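Givix Bench Notes, 21st November

The tower refurb pile is moving again!

If you've been into the Gemasstead workshop lately you'll know the stack of old office desktops by the back wall had become a sort of furniture. Well, it's shrinking. Since August we've stripped, cleaned and rebuilt 20 of them, and the first batch has already gone out to the reading room at Illés, where I'm told they boot quickly and don't howl like the old ones did.

I love these machines. They're heavy, they're gray, they have all the charm of a filing cabinet, and they come apart beautifully. Lay the case on its side, take the panel off, and pretty much everything you need is facing you. Drive carriers are blue plastic with little latches you can work with a thumb. After years of budget cases with razor edges and a mystery screw behind every bracket, it's a treat (my knuckles agree).

The part that still makes people hold their breath is the processor. Once the chip is out, you've got all those contact pins sitting there in the open, and a dropped screw or a stray sleeve can finish a perfectly good board. So we've made it a habit: chip out, look at the pins under a good light, then either the new chip goes in or the cover goes on before anybody gets up for coffee.

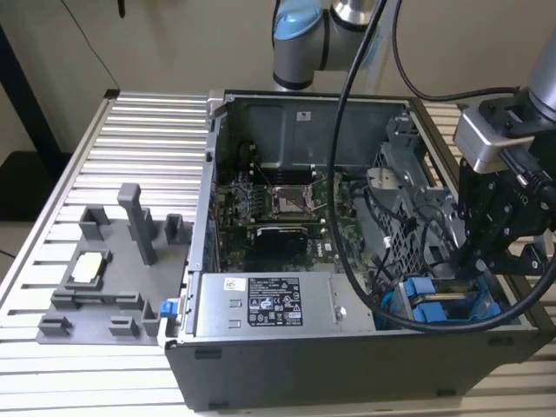

Gergely Csonka wrote in after the last issue to say that he always leaves the power supply in place until the board has been checked, because pulling it first only means routing the cables twice if the board turns out to be fine. I tried it his way on 2 towers and he's right, it saves a good chunk of fiddling, especially with the thin cables that run down from the drives. He also asked whether we reuse thermal paste that still looks soft. No! Wipe it off, both surfaces, and put on fresh. A pea-sized blob is plenty.

A few other things from the bench. Photograph the cable runs before you unplug anything, even if you've done ten of the same model. Keep the cooler screws with the cooler. And please write what you tested on a strip of tape and stick it on the case, because "seems OK" has now cost me two evenings.

We're also trying out the Plenico parts list, where every salvaged drive, stick of memory and power supply gets its own line. It's up to 1,018 entries, and searching it for a matching memory stick is so much nicer than tipping out the big drawer. If you take something, mark it as taken. If you find something that isn't on there, add it, and put the shelf letter in the notes field.

Still wanted: small-form keyboards, VGA to DisplayPort adapters that really do work in that direction, and any spare drive carriers you've got knocking around at home. Leave them in the crate under the sign-in sheet with your name on.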